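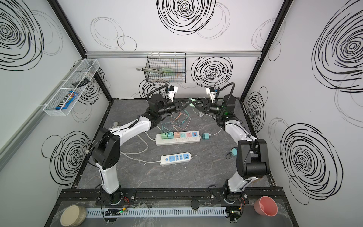 Two power strips and a pile of pastel plugs and cables on the work surface.

2018-04-15

JAYASINGHE LIBRARY TO HOLD CORD AND CHARGER SORTING DAY

Residents with a drawer full of mystery chargers can bring them to the Jayasinghe branch library next month, where staff will help sort, label and test them free of charge.

The library began taking in unwanted cords in December, when a box was placed by the front desk. It has collected 248 items so far, according to branch manager Sandamali Haque. Most are phone and small appliance chargers. Another 59 are extension cords and power strips.

"People hang on to them in case they need them, and then they buy a new one anyway," Haque said. "We would like the good ones to go back into use."

Wolfram Buschmann, a retired electrician, will check power strips for cracked housings, loose sockets and worn cords. Anything that fails will go to the Wemura recycling center. Strips that pass will be put out on a table for anyone to take, with a limit of two per household.
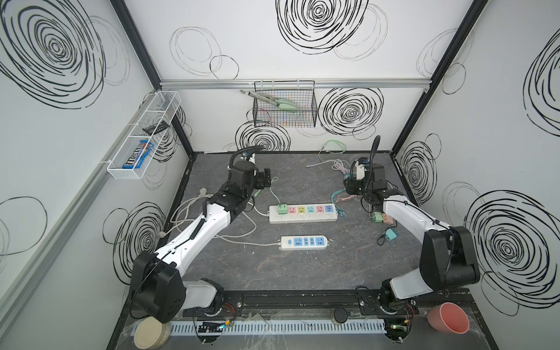 Cables in pink, lavender, teal and mint, with the two strips at the center.

Selma Kolev, who is running the labeling table, asked people not to wrap cords tightly around the charger block before bringing them in. A loose coil held with a twist tie is better for the cable, she said. She also suggested using a different color of tape for each room of the house, so that plugs can be told apart when several share one strip.

Buschmann reminded residents that one power strip should never be plugged into another, and that space heaters should go straight into a wall outlet.

The sorting tables will be in the lower meeting room. Batteries, light bulbs and computer monitors will not be accepted. Residents with more than one box are asked to call the front desk ahead of time.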